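Equipment Planning: Cable Sorting Bench, Second Station

Dirnen is pricing a second tabletop station for sorting small cables and packaging into bins. The pages in this gallery go with the purchase request and cover the bench, the parts on it and the items to be quoted. Budget lines are in the spreadsheet and are not repeated in full.

The work is light. A part is a coiled USB cable held by a tie, and the containers are a translucent teal bin and slotted black plastic baskets. Payload does not drive the choice of arm. Reach over the basket rim and finger shape do.
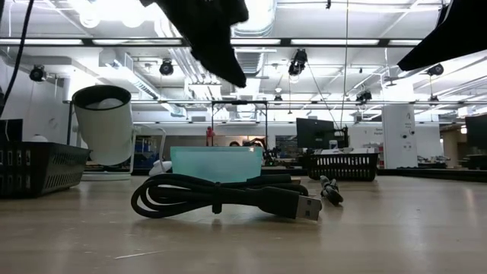
Coiled USB cable in front of the teal bin, black gripper fingers overhead.
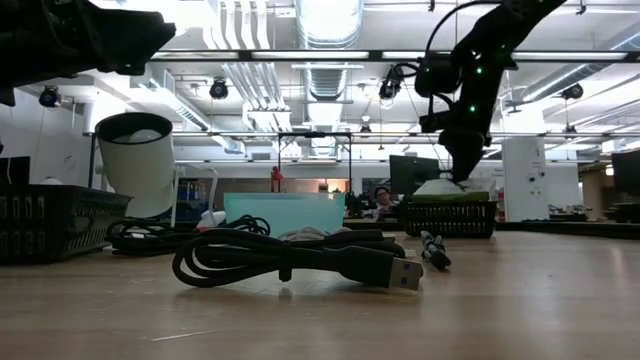 Gripper over the right-hand basket, which holds packaging. More black cables lie between the left basket and the bin.

Fingers are to be quoted as a consumable, separate from the arm. The February request left them under "accessories" and the line was cut with the rest of that heading. Mulleo sells them in pairs at $153. We want two spare pairs per station at delivery.

Mounting hardware from Orkico is $221 per arm. Confirm the bolt pattern before ordering, as the plate for the older bases does not fit the current ones.

The bench is the largest item outside the arms, at $1697 with the wood top. A laminate top costs less, but a change of surface means repeating the lighting check, and those hours are charged to the same budget. Keep wood for the second station.

Baskets and bins: match the existing sizes. Rim height matters more than volume. Any substitute has to be approved before it goes on the order.

Trình has the integration quote. It excludes overhead cabling and any work above the ceiling rail, so facilities needs a separate line for both. Lead time on the arms is still open, and the bench should not be ordered until it is confirmed.

Page updated 8 July 2024. Revised quotes go in the same folder as the spreadsheet.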